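3.2 Reading aged tape

The result that pleased us most came from the old backup cartridges. Of 2,167 blocks written on the Nivar drive, all but 10 came back clean on the first pass – far better than we had hoped! Slowing the tape helped even more, and the drive then recovered eight of the missing blocks.

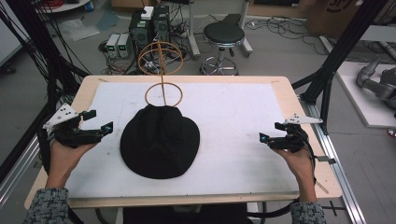
Figure 4. Tabletop with a black hat and a wire frame.

The last two sat next to a splice, and we are eager to try them again with the Henitz read head.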